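Finished reading the Lestley draft on good practice for robot teardown of old desktop PCs. 2000 words on signage and fencing. 6 lines on cables. I have questions.

Anyone who has opened a tower knows the metal is the easy part. The wiring goes wherever the last person stuffed it, and the draft says "clear loose cabling before automated work." Clear it with what? Hands? Then write the rule for hands.

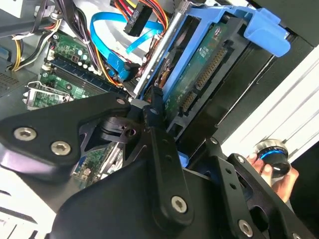 Same job, three views:

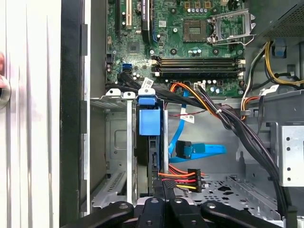
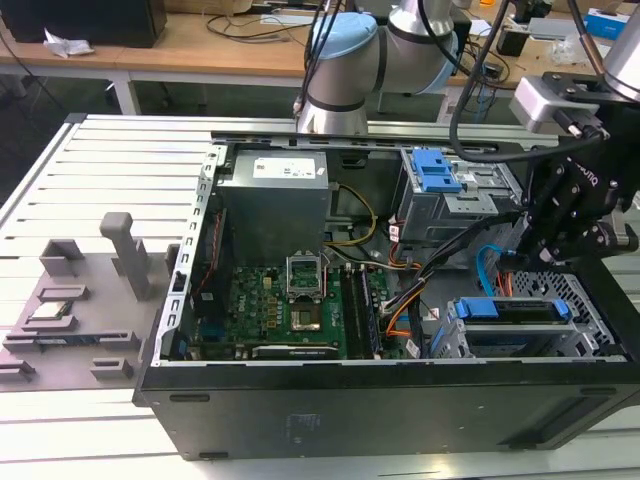

Hatsue Noguchi asked me if a standard could ever cover every case on the market. Probably not. But it could say who is allowed to reach in, when, and what state the arm has to be in. Section 6 says "personnel should remain aware." Aware is a mood.

Also not sold on "the operator confirms the drive is free." Free of the bay? Free of the data cable? Two different checks, and I'd want both written down before anybody signs.

Kevser Akyol thinks I'm being unfair and that a thin rule beats no rule. Maybe. I've seen thin rules get laminated and never opened again.

I sent in my comments as number 891. If you work with these machines, send yours too, and please be boring and specific. They want them by April.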